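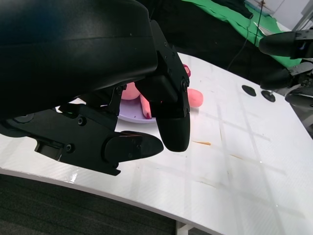

# Zweiarm-Station Cimholm von Prernlow: Erfahrungen nach einem halben Jahr

Wir haben die Cimholm im Januar in Betrieb genommen, im Juni stand die Entscheidung über eine weitere Station an. Dafür habe ich meine Notizen durchgesehen. Der Test richtet sich an Leute, die so etwas beantragen müssen und wissen wollen, welche Posten im Angebot fehlen.

## Lieferumfang und Aufbau

Geliefert werden 2 Arme mit Parallelgreifern, je eine Kamera am Handgelenk, Steuerrechner, Netzteile und ein Kabelsatz. Ein Tisch gehört nicht dazu. Die Anleitung verlangt lediglich eine »ebene, feste Unterlage«. Das ist zu knapp formuliert, denn bei schnellen Bewegungen schwingt ein leichter Tisch merklich mit. Leonie Hofstetter hat bei uns die Montage übernommen und war nach einem Arbeitstag fertig, einschließlich Kalibrierung. Die Kabel sind für Tische bis Standardgröße lang genug. Wer den Rechner im Schrank unterbringen will, braucht Verlängerungen.

## Greifer

Die Finger sind schwarz, breit und vorn abgerundet. Für weiche Gegenstände ist das eine gute Form: Plüschtiere, Stoffreste und Schwämme lassen sich sicher fassen, auch wenn man nicht genau trifft. Bei flachem Geschirr wird es schwieriger. Einen Teller am Rand zu greifen gelingt mit etwas Übung, eine einzelne Gabel vom Tisch aufzunehmen dagegen selten. Schmalere Finger gibt es als Zubehör, wir haben sie noch nicht getestet.

Störend ist die Baugröße. Aus Sicht der Handgelenkkamera nimmt der eigene Greifer viel Bildfläche ein, und was direkt dahinter liegt, sieht man kaum. Eine zusätzliche Kamera von oben sollte man deshalb von Anfang an einplanen - mit Halterung und eigenem USB-Anschluss.

## Tischfläche

Hier würde ich beim nächsten Mal anders einkaufen. Eine glänzende weiße Platte sieht im Angebot ordentlich aus, spiegelt aber die Deckenbeleuchtung, und jeder Streifen fällt auf. Matt kostet kaum mehr. Ein einfarbiges Tuch als Hintergrund ist billig und nimmt Unruhe aus dem Bild, bei uns ist es grün.

## Kosten außerhalb des Angebots

Diese Posten standen nicht im Angebot und mussten nachbeantragt werden:

- Tisch, zusätzliche Kamera und Halterungen: zusammen 3000 Euro
- Ersatzfinger: 187 Euro pro Satz
- Wartungsvertrag über De Luca, jährlich, Preis auf Anfrage
- Gegenstände zum Greifen (Plüschtiere, Teller, Tücher), aus der laufenden Kasse

Die Finger nutzen sich an den Spitzen ab. Wir haben im ersten halben Jahr einen Satz gewechselt und legen jetzt immer einen auf Vorrat. Die Lieferzeit betrug 6 Wochen, das war ärgerlich.

## Vergleich

Vor dem Kauf hatte Lieselotte Görtz auch ein Angebot von Cusham eingeholt. Der Grundpreis lag niedriger, die Kameras waren allerdings nicht enthalten und die Software wurde pro Arbeitsplatz lizenziert. Über mehrere Jahre gerechnet war der Abstand klein. Den Ausschlag gab am Ende, dass De Luca einen Techniker in der Nähe hat.

## Bewertung

Gut: Montage, Verhalten bei weichen Objekten, erreichbarer Kundendienst.
Weniger gut: klobige Greifer, lange Lieferzeit bei Ersatzteilen, lückenhafte Angaben zum Untergestell.

Vier von fünf Punkten. Die weitere Station ist beantragt, diesmal mit matter Platte und allen Nebenposten in einem Antrag.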